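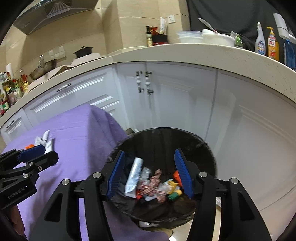 The bin, week two

I said I'd keep up with the kitchen, and the kitchen begins with the bin. Ours is round and black, takes a black bag, and lives on the beige tiles where everybody can kick it.

You learn a lot about a household from its wrappers. There's a red and white one I have no memory of eating anything out of, a clear plastic bag, something orange, and a yellow packet that I am choosing to blame on Darren. Crumpled white packaging too, because apparently everything we buy comes dressed for a long sea voyage.

The rules, such as they are. Fold the rim of the bag right over the edge, or it slides down at the first teabag and you're fishing for it with two fingers and a bad attitude. Flatten boxes first. Take it out before it needs pushing down – Tracey Mottram next door says she does hers every night, but Tracey also irons tea towels.

I bought 30 liners in June and had high hopes of them lasting. We're on the final four.

Next up is the drawer under the kettle. It has takeaway menus in it from two flats ago, and I'm not ready to talk about the batteries.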